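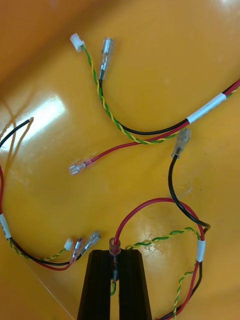 Mostalora Wire Kit

If you have ever tried to teach a learning system to pick up a cable, you already know how much patience it takes. The Mostalora kit is our answer for teams who want to gather plenty of good examples without spending half the day setting up – and it pairs happily with most two-finger grippers that carry a wrist camera.
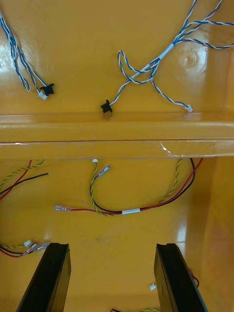
Karlijn Michiels
Product Lead, Data Collection Kits

I always suggest starting with one color family of harness and mixing in the second once your operators feel at home. Spade terminals and small white connectors ask for quite different grips, so please record both, and do keep the fumbled tries too (the model learns a lot from them!).

Each recording is saved with the wrist view and the finger position side by side, and you can add a short note before moving on to the next one. The standard license stores 2520 recordings, with room for 11 operators.

Kits ordered now ship in August. For a loaner, write to Fitzgerald Tran in our sales office – he is very good about answering.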